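Pledley Residences
Sunday, January 20, 2019

The shared kitchens at Trasden Court reopen tomorrow at 9 after the winter clearing. Residents are asked to read this thread before returning their belongings to the cupboards. 1/

Every shelf, drawer and cupboard has been emptied and washed. Crockery and pans belonging to the building were sorted, and anything chipped or missing a handle was withdrawn. The inventory now stands at 3,196 items across all floors, cutlery included. 2/

Cutlery is kept in the top drawer nearest the sink in every kitchen. In previous years the position varied from floor to floor, which led to a good deal of correspondence. 3/

Pans are stored in the low cupboard beside the cooker, with lids upright at the back. Residents who prefer to hang their own pans may use the rail, provided the weight limit marked on it is observed. 4/

Each resident has one labelled shelf in the dry store and one in the refrigerator. Labels carry room numbers only. Names written on labels by hand will be removed. 5/

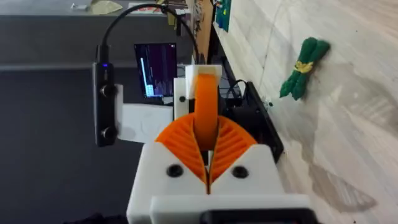 Liliana Carbone asks whether spices and oils must also go on the personal shelf, as hers is full once the flour and rice are in. They need not. A narrow shelf to the right of the cooker has been set aside for small bottles and jars, to be shared by all residents of the kitchen. Jars should be closed and marked with the room number on the base. 6/

Further to the above: salt and washing-up liquid are supplied by the building. Cooking oil is not. 7/

Belongings left in the cupboards after the notice period have been packed in boxes, marked by kitchen and placed in the ground-floor store. There are 29 boxes. They may be collected on weekday evenings on presentation of a room key. Boxes not collected by the end of June will be passed to the Risance reuse shop. 8/

Opened food was not kept. Sealed tins and packets within date were boxed with the other items from the same kitchen. 9/

Tea towels: each kitchen has been issued with a fresh set. Used towels go in the lidded bin by the door and are laundered weekly. Please do not dry them on the oven door. Two had to be thrown away last term for this reason. 10/

Nazareno Sorrentino has pointed out that the Alarcón wing has no lidded bin. We are grateful for the correction. One has been ordered, and until it arrives towels from that wing may be taken to the laundry room directly. 11/

Worktops are to be left clear overnight. Kettles and toasters may remain out. Other small appliances should be unplugged, wiped down and returned to the tall cupboard. 12/

The charge for replacing a lost cupboard key remains £9. Keys found during the clearing are held at reception, and a resident whose key is among them will be refunded if the charge has already been paid. 13/

A printed copy of the storage plan is fixed inside the tall cupboard door in each kitchen. Please do not remove it. Further copies, including a large-print version, are available from reception. 14/

Correction to post 4: the pan rail is fitted on the second and third floors only. Residents on the first floor should use the low cupboard. 15/15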